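**Jumper swap moves to Zapata hall, drop-off open till end of May**

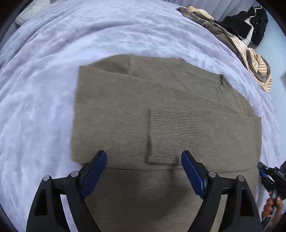
The winter knitwear swap is on again, and it's bigger. 2,516 items came through last year, and this year's total had already reached 3,014 when we rang on the last afternoon of April – mostly jumpers and cardigans, a lot of scarves, one box of nothing but left-hand mittens.

Organisers have given up the old room on Nitgate. Too small, damp in one corner, and the stairs were a pain for anyone with bags. The swap is now in the back hall at the Zapata building, Imunville side, ground floor. Entrance is by the bike racks, not through the cafe.

Ching-wen Mok, who has run it from the start, said the move was overdue. "We had people queueing down the stairs with bin bags over their shoulders last year. I didn't want another one like that."

Drop-off is mornings from 9 until noon, all through May. Swap itself follows in the last week, times to go up on the hall door once the rota is settled.

How it works, for those who missed the last one. Bring knitwear clean and folded. You get a token for each piece, up to 4 per household, and each token gets you one piece back. Kids' sizes are free, no token needed. Holes are fine if they're small – there is a mending table, and anything past saving gets unpicked for the wool.

The folding is the bit they want to stress. Last year a lot came in rolled or stuffed, and sorting took 2 full days longer than planned. So this time there's a house method, printed on a sheet at the drop-off desk. Lay the jumper face down on something flat, a bed is best. Arms in across the back. Bottom up, top over, and you've got a block that stacks. Cuffs can sit where they like.

Don't hang anything. Nhàn Hoàng, on the mending table, had a pile of shoulders to reshape last spring, all off wire hangers. "Heavy knits drop. You get those little points and they take ages to steam out," she said.

Chunky stuff shouldn't be squashed under books or in vacuum bags either. If you want the colour noted, write it on the tag yourself. There was some arguing last year over what counts as green and the desk would rather stay out of it.

Tags are paper, size and fibre only. If the label's been cut out and your not sure what it's made of, put "not sure". Please don't guess wool. Two people had bad itching after wearing something marked cotton that wasn't.

Storage is on the Dondden shelving from the old room, moved over in a van by Ka-ming Lam and Ilídio Macedo. It took three trips. A few shelves are still short of brackets, and anyone with spares is asked to leave them at the desk with a note.

Blankets and throws are not being taken this time. Lovely, but they fill a shelf each and hardly any went last year. Same for coats. Sumeya Sisay is keeping a list of places that do want bedding and will hand it out at the door.

Leftovers after the swap get bagged by size and kept for the autumn session, month still to be confimed. Unused tokens carry over, so hang on to them. Last year's blue ones are still good.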